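Teaching by hand vs. by remote: what finally worked for you?
Forum: Small Arms and Grippers

vuvley_fan
Joined March 2021

OK so I've been trying to teach my tabletop arm to pick up painted cubes and drop them in a box, and I keep going back and forth on how to record the demos. Moving the arm by hand feels natural, but my fingers end up in the wrist camera view half the time and I hate cleaning that up. Driving it remotely keeps my hands out of it, but I'm so slow! My first batch was 1,240 demos by hand and the policy still goes for my knuckles (or for where my knuckles would be). Is everybody just using a leader arm now?

Nanton
Leader arm, yes. I wouldn't go back. Your demos get slow for the first afternoon and then your wrist figures it out. The thing I'd look at before anything else is how you come down on the cube. If it's always square to the fingers, the policy never learns to turn the wrist, and then one crooked cube ruins your day. Rotate them by hand between takes.

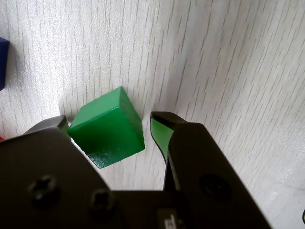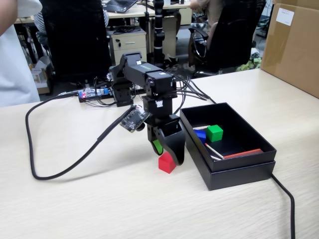

Cubes, arm and box.
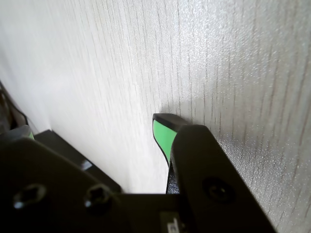
I also started every take from a different height, which sounds fussy but made a bigger difference than doubling the number of takes. We got to 1,606 before I figured that out, and I could have stopped way earlier.

Fevov
Gonna disagree a little. Hand guiding is fine if you hold the arm above the wrist and stay behind it. I've trained three tasks that way and never had a hand problem. What remote control does to you is take away the feel of the contact — you push down into the table without noticing, and the policy copies that too. Mine leaned on the tabletop like it was tired.

Nanton
Fair, I've had the leaning. I fixed it by tossing any take where the motor load jumped on the way down. It's a pain to go through the logs, but you only do it once.

vuvley_fan
Wait, you toss the whole take? I've been trimming the bad part and keeping the rest.

Nanton
Whole take. Trimmed ones gave me a weird little hop right where the cut was.

ngo_bench
Trimming works for me, but only at the start or the end, never the middle. Also, Fevov, holding above the wrist is great until the task needs a twist, and then you're fighting the gearbox. I'd say hand guiding for reaching and dropping, remote for anything with rotation. Mixing them in one set was OK as long as I kept the speeds close.

Fevov
See, mixing was a disaster here. It would reach slow, then snap. Maybe my speeds weren't as close as I thought?

vuvley_fan
Going to borrow a leader arm and redo the cubes from scratch, crooked starts and all. Does anyone know if the joint offsets have to match exactly between the two arms, or can I fix that in the config?

ngo_bench
Config is fine. Put both arms in the same rest pose, read the values, and save the difference. Check it again after you swap a motor.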